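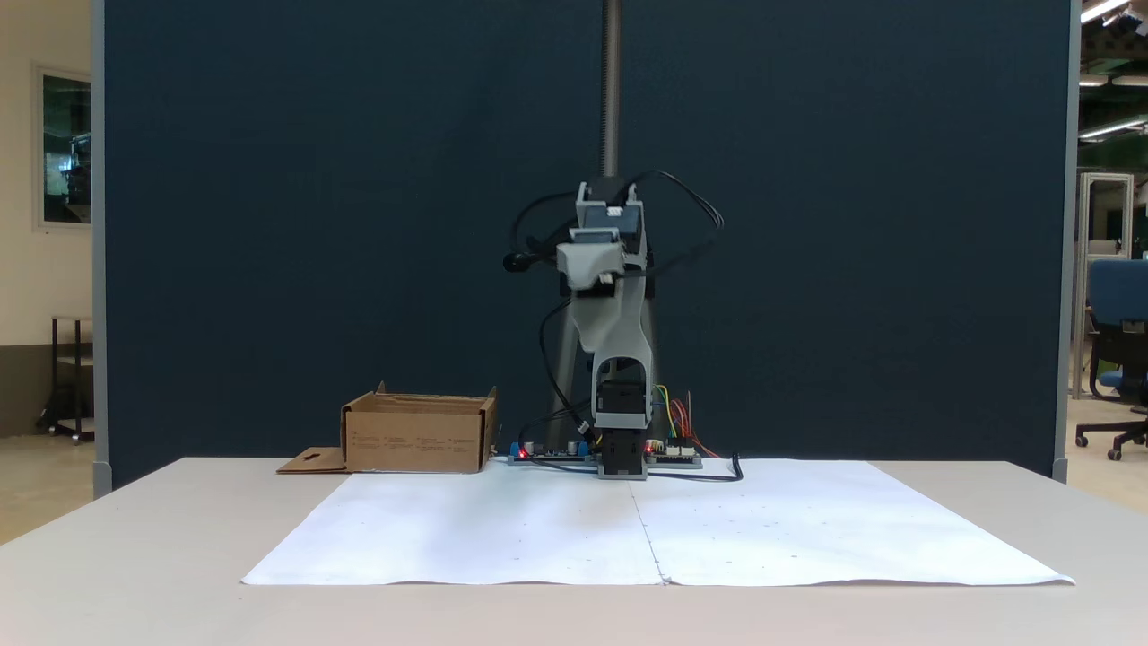 Home Office & Desks

Thread: Anyone else switch to a big table instead of a desk? (Skundus owners esp.)

mahlet_w
Posted Apr 28, 2023

ok so my old desk finally died, one leg just gave up, and I'm done with desks. Drawers I never open, that dumb keyboard tray that hits my knees. Looking at the Skundus table, the long one. $283 with the legs, $233 if you already have legs (I don't).

Questions before I order
- does it wobble when you type
- does the top stain, I drink a lot of coffee
- is 38 inches too deep for a small room??

Room is the back bedroom, one window, one outlet in the worst spot. Thanks in advance

gluepot
Had mine since November. No wobble if you put the crossbar on. Lots of people skip the crossbar, it's in a separate bag and the instructions show it on like the last page. Put it on.

Stains - yes. Tea ring in the first week. Came off mostly with dish soap, you can still see it if the light's low.

rowhouse_dan
38 is too deep. I'll say it every time one of these threads comes up. You end up with a strip at the back you can't reach and it turns into a shelf for mail. Get the Jurna, it's narrower and cheaper and the legs don't need a crossbar in the first place.

gluepot
Jurna top is hollow though. Clamp a lamp to it and see what happens

rowhouse_dan
I have a lamp clamped to it. Right now. It's fine

gluepot
well mine cracked. so did my sister's. maybe they changed it
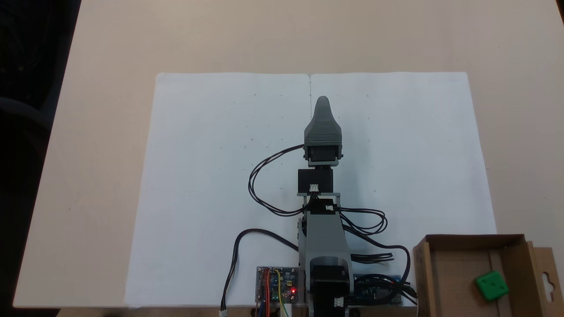 Anyway mahlet, on the depth thing I like it deep. I push the keyboard back and have room in front for a notebook, or plates if we have people over. Depends how you work I guess. If you only ever have a laptop out then sure, go narrower.

mahlet_w
I do a lot of paper stuff. Sewing patterns mostly, they're huge, I've been cutting them on the floor and my back is not happy about it. So deep might be good?

BontuA
Hi, Bontu Alemneh here, I used to post as bontu_sews before the forum ate my account lol. For patterns you want deep AND you want it higher than normal desk height. Bending over a 29 inch table for an hour is almost as bad as the floor. I put mine on risers and my back quit complaining in like two days. Then I sit on a tall stool for computer stuff.

Also tape your pattern paper down at the corners, low tack tape, not the clear kind. Clear tape took the finish off mine in one corner.

rowhouse_dan
risers on a table that size = wobble city

BontuA
Not with the crossbar. And not if you get the wide risers, the Rana ones with the rubber cup. The skinny ones are bad, agree there.

pinecone44
Light top or dark top? nobody's asked yet. I went dark and regret it, every speck of dust shows. And glare from the window in the afternoon. My friend has the light one and it hides everything except ink.

mahlet_w
light for sure. Room is dark enough already

Any tips on the outlet situation? It's behind where the door opens. Was gonna run an extension cord along the baseboard

gluepot
Get a cable tray and screw it underneath. The Drata one is decent, holds a power strip and two bricks. Screws it comes with are too long for the Skundus top tho, they'll poke through!! Ask me how I know. Buy 14 mm ones or use washers.

pinecone44
or don't drill into a brand new table and use the stick-on hooks

gluepot
stick on hooks fall off in summer. every time

pinecone44
mine have been up two years

rowhouse_dan
You guys will argue about anything. Signed, guy who argues about table depth

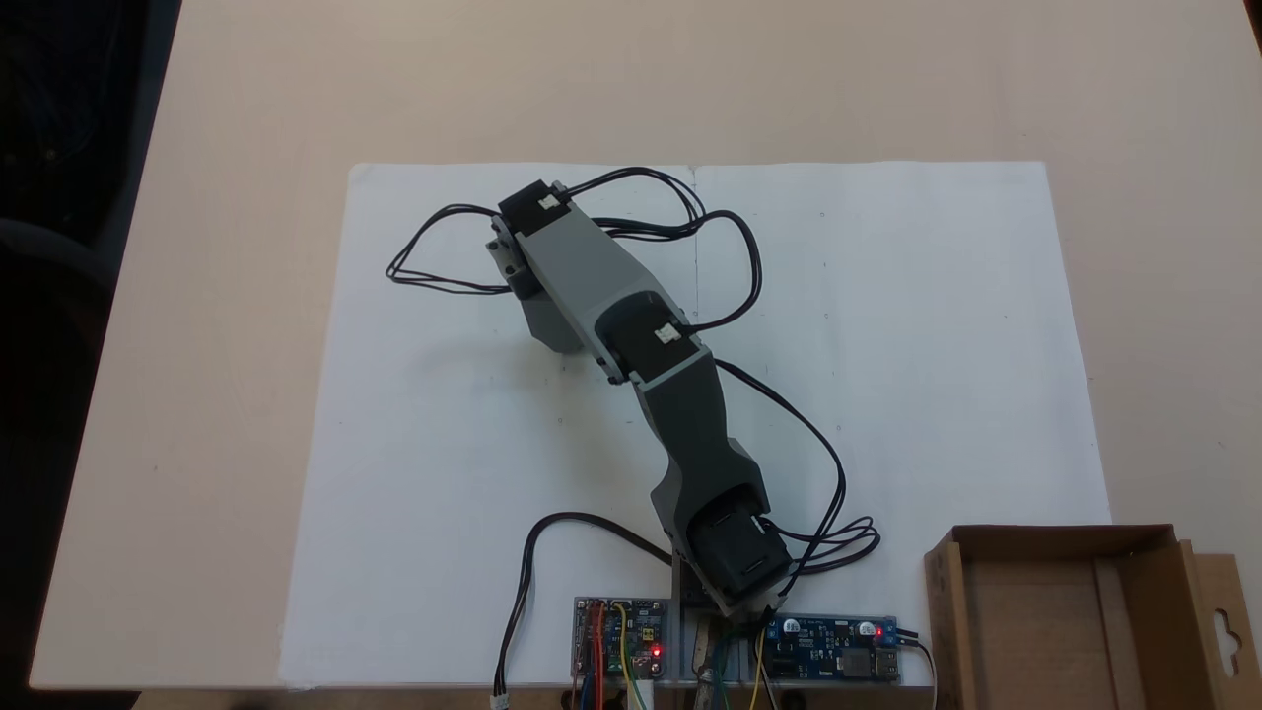

One more thing on depth and then I'll shut up. Measure the door swing. Mine clears by an inch and that's with the narrow table. Put painters tape on the floor in the shape of the table and live with it for a couple days, walk around it, open the closet. I talked my brother out of a huge one that way. He was mad, then he wasnt.

mahlet_w
ok did the tape thing just now. Door clears, closet opens maybe three quarters. I can live with three quarters.

BontuA
Which way does the long side face? If you can get it off the wall so you can walk around it, do that. Cutting from both sides is so much better than dragging the paper around.

mahlet_w
Short end to the window, so yeah I could get round three sides. Chair would have its back to the closet

gluepot
window on the side is good, no glare on the screen

rowhouse_dan
fine. that layout works even at 38. You win

mahlet_w
Ordering the long one, light top, with legs. Then wide risers if I can find them in stock, the site says two weeks. Will post when it's set up. If it wobbles I'm blaming gluepot

- Mahlet Wolde, soon to be off the floor

gluepot
CROSSBAR

pinecone44
coaster too. please get a coaster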